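Ploslow hand-held gripper: questions we keep getting

Last updated February 17, 2021

We've had a lovely flood of messages about the gripper build, from people with a full workshop to people with a kitchen table and one good screwdriver. These are the questions that come up most. If yours isn't covered, post it on the build board and one of us will get to it.

What is Ploslow?

Ploslow is a two-fingered gripper that you hold in your hand and work yourself. It has the same sort of fingers you'd put on a robot arm, but you are the arm! You walk it up to things, close the jaws, lift, fold, put down. A camera rides along and records what the fingers do. The recordings are what we feed to Bira, our little desktop arm, when we want it to try the same job.

Do I need a robot to join in?

No. Most people building a Loslow (yes, that typo was on our first poster, and it has stuck) have no arm at all. The gripper is a very satisfying build in its own right and you'll learn a lot about linkages from it.

How hard is it to make?

If you've put together a flat-pack chest of drawers and enjoyed at least part of it, you'll be fine. The fiddly bit is the pivots. Allow two evenings, or one long Saturday-type day if you have company. Elikem Abubakari built his in a single sitting but he also fitted one finger back to front, so take that as you like.

What parts are in it?

The full list is in the parts sheet on the shared drive. In short: two fingers with triangular cutouts, the linkage arms that carry them, pivot screws, a handle, a trigger, the camera bracket and a pair of grip pads. The fingers are mirror images, so mark them left and right as they come off the printer. The bag of fixings has 53 pieces in it, counting washers, and you will drop at least one of them under something heavy.

How tight should the pivot screws be?

Tight enough that the finger doesn't wobble when you waggle the tip, loose enough that the jaws fall open when you let go of the trigger. We do them up fully and then back off a touch. A drop of thread lock helps, but only once you're happy, and give it the night to set.

Which pads should I use?

Start with the blue ones. They're soft enough to hold a jumper and firm enough for a mug. Mutua Simiyu has been trying all sorts of other things (bicycle inner tube, the sole of a flip-flop, a sponge) and his notes are on the board. The flip-flop was surprisingly good! Don't worry if your two pads come out in different shades, it makes no difference to the grip.

Where should I practise?

Anywhere with real things in it. The workshop bench is handy, but it's flat and hard and always lit the same way, and jobs at home are much more interesting. Beds are our favourite for clothes. You get a big soft surface at a good height, and a bit of give underneath, so the tips can press in slightly and get under an edge of fabric.

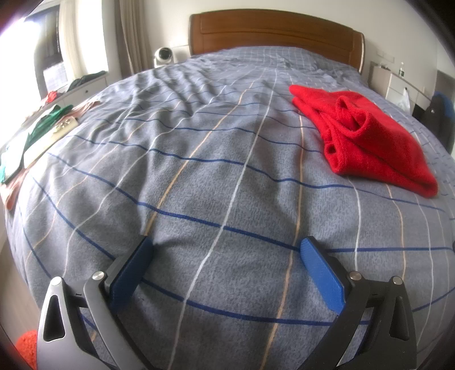

Ayaaba Makers' Workshop, Home Robotics Group

Chunky knitwear is a great first thing to go for, like the red one lying on the plaid duvet there. A rolled edge gives the pads something to close on. Come in with the jaws wide open and low over the cover, get one pad either side of the fold, and squeeze slowly. Thin, slippery fabric is a lot harder, and you'll probably pinch the duvet as well the first few times.

Why does the picture bulge at the sides?

It's the lens. We use a very wide one so that both fingertips and most of the room stay in view at once, and straight edges bend as a result. The dark corners come from the same lens. You can flatten it all out in software later, and the script for that is in the same folder as the parts sheet. We leave our own recordings as they are.

The window has gone completely white. Is the clip spoiled?

Usually not. What matters is whether you can see the jaws and the thing you're picking up. If those are clear, keep it. If the whole clip looks washed out, draw a curtain or work with your back to the light.

Do I have to tidy up first?

Please don't! A spotless room teaches Bira about spotless rooms. Do put away letters, family photos and anything with your address on it, and ask whoever you live with before you record.

How many clips do you need from me?

As many as you fancy. For one job, say picking up a jumper, more than 100 tries is a good number to aim at, but send in 30 and we'll be delighted. Move things about between goes. Try from the left, from the right, from the foot of the bed, with the sleeve tucked under and then sticking out.

Should I delete the ones where I dropped it?

Keep them, but put them in the "missed" folder. Areeba Hayat goes through that folder and gets more out of it than you'd expect.

My jaws don't meet in the middle. What have I done?

Nine times out of ten one linkage arm is on upside down. Take the trigger off first, then compare the two sides next to each other on the table. If the arms match, look at the pads, as a blob of glue behind one of them will push it out of line.

What's Drirner?

Drirner is the program that lines up the video with how far the jaws were open. It runs on an ordinary laptop. It's slow, and it complains about file names with spaces in them, and Ludivine Lecomte is rewriting the part that reads the trigger sensor. The new version should be ready by August.

Can I change the design?

Yes, please do, and show us! Cecilia Sowah has made a version with a smaller handle that several people now prefer, and hers is going into the main files. If you alter the length of the fingers, make a note of it with your clips so that Drirner can be set to match.

Can children use it?

With a grown-up nearby, yes. The linkages can nip a finger, so hold it by the handle and keep the other hand clear of the arms. The younger ones tend to be brilliant at picking up socks.

Can I borrow one before I build?

There are 2 loan grippers on the shelf by the laser cutter. Write your name in the book, take the charger as well as the gripper, and bring both back within the fortnight.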